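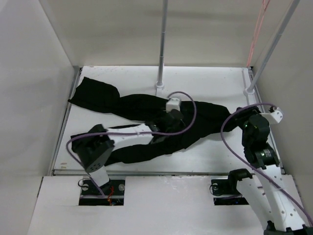
Clavenis opens garment folding and mending room in Hillden

3 min read

HILLDEN, Tue 13 June – Clavenis, the laundry and clothing care company, has opened a new finishing room at its Girnley Street building. The room will handle folding, pressing and small repairs for work clothes, school uniforms and everyday pants. Customers can drop off clothing at the front counter starting this week.

The new service is called Geum. It takes clothing that is already clean and gets it ready to wear or put away. Until now, Clavenis customers in Hillden could order finishing only as part of a full wash. With Geum, they can wash at home and bring in the part of the job they would like done for them.

Pants make up the largest share of what comes over the counter at Girnley Street, and black pants are the most common. Restaurants, hotels and school bands all send them in. The company planned the Geum work steps with pants in mind and then adapted them for shirts, aprons and jackets.

Each pair is spread out on a white work surface before anything else is done to it. Dark cloth shows up well against white, and a twisted leg or a turned-under hem is easy to find. The legs are pulled straight, the waist is smoothed and the pockets are checked. The pair is then folded with one leg over the other, seams together, and folded again to fit a shelf or drawer. Customers who want a pressed crease can ask for one when they drop off.

Gathered and elastic waists get a little more time. They pull the fabric in at the top and can leave ripples down the front if the pants are folded too quickly. Geum orders with this kind of waist are laid flat and smoothed from the waist down before the first fold.

Small repairs can be added to any order. These include loose buttons, dropped hems and split seams up to 3 inches long. Longer splits, zippers and linings still go to the Clavenis alterations counter, where a price is given before the work starts.

Orders are returned in a paper wrap with the customer's ticket on top. Hangers are available on request. The usual turnaround is 3 working days, and business accounts can set up a regular pickup.

The finishing room measures 235 square feet and is behind the main counter. It has 88 numbered shelf spaces for finished orders, so that clothes from different households stay apart. Clavenis plans to offer Geum at its second Hillden counter in November.

Clothing should be clean and fully dry when it is dropped off. Pockets should be empty. Items with pet hair can be accepted but may take an extra day. Leather, suede and beaded clothing are not part of the service.

About Clavenis

Clavenis provides washing, finishing and alterations for homes and small businesses in Hillden. Price lists for all services are posted at the counter.

Comments

bandparent2: Do you take marching band pants with the stripe down the side? We have a whole section's worth.

Clavenis Front Counter: Yes, we do. Please call ahead for group orders and we will set aside shelf space.

RuthlessIroner: Glad the hems are included. I have two pairs of work pants that have been waiting since winter.

k_dell: Is there parking on Girnley or only in the back?

Contact: Clavenis Press Desk, Girnley Street, Hillden | © Clavenis. All rights reserved. | Back to top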